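Grudton library to stay open later from January

Grudton's public library will stay open until 8 p.m. on Wednesday evenings starting in January, the town said this week.

The change follows a survey of library card holders in the fall. Of the 221 people who answered, most asked for at least one late night a week. Many said they work in Drevell and can't get back before the doors close at 5:30.

"We heard the same thing at the front desk all year," said head librarian Raghda Hattar. "People were dropping books in the return slot and driving home." 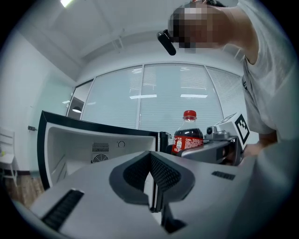

The late hours will cover the main reading room, the children's section and the public computers. The local history room will keep its current schedule - mornings only, by appointment.

Hattar said the library will hire one part-time clerk for the evening shift. Applications are open now at the front desk.

Parking in the Majali Street lot will be free after 6 p.m. on late nights. The lot holds up to 200 cars and is shared with the swimming pool.

Anas Hakim, who teaches an adult reading class at the library, said he plans to move it to the new evening slot. The class now meets at noon - a hard time for anyone with a day job.

The town will review the new hours in June.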